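Speaker notes - running a small literary magazine's reading series

Slide 1. Title. Wait for the doors to close. Say the name of the magazine once, slowly: Grastus. Mention that the handout is on the back table and that the talk runs until 3:40, with questions after.

Slide 2. What this talk covers. How we moved from a print poetry magazine with no events to a regular evening of readings, and what it did to the submissions pile. Mostly practical. 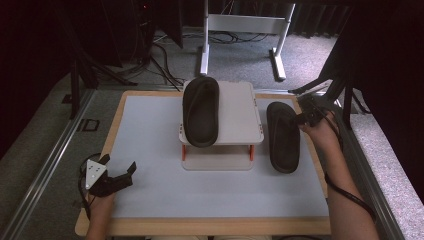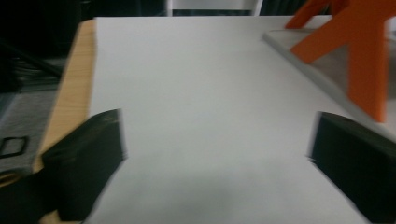
Slide 3. Where we started. Grastus printed 100 copies of each issue and sold fewer than half. Most went to contributors and their families. We had a website, but people came to it to read the guidelines and left again.

Slide 4. The first venue. Femell is a bookshop with a back room. They let us have it after closing in March. Rent was free as long as we put the chairs back. The first evening had more readers than listeners. Say this plainly and move on, it usually gets a laugh anyway.

Slide 5. Format. We tried a few. What stayed:
Four readers, ten minutes each.
A break after the second reader.
No open mic in the same evening. It ran long every time and the last people read to coats.
One translated piece per night, read in both languages if we can manage it.

Pause here. Ask how many in the room have hosted an open mic.

Slide 6. Choosing readers. At first we asked friends. After a year we asked only people whose work was in the current issue or the next one. This tied the evenings to the magazine, and the table by the door started selling copies.

Slide 7. Submissions. The year before the readings we got 2497 poems. The year after, 3234. I can't prove the readings did that. We also dropped the reading fee that spring, so be fair about it.

Slide 8. Recording. We use Hukis for the audio - one microphone on a stand, nothing clever. Ask for permission in writing before the night. Two poets said no and we left them out of the archive. Play the short clip if the sound in the room works. If not, skip to 9.

Slide 9. The Győri issue. A whole issue of new work from Győri with facing translations. The launch was our longest evening. Mistake: we let the introductions run to 20 minutes. Now the host gets 2 minutes per reader and a printed card.

Slide 10. Money. Door is pay what you like. It covers the readers' train fares in a good month. The magazine pays the rest out of subscriptions.

Slide 11. What I would do earlier. Book the dates for the full year. Send readers the time limit twice. Keep a mailing list from night one, on paper if need be.

Slide 12. Questions. Leave the address for submissions on the screen. If no one starts, bring up the reading fee again.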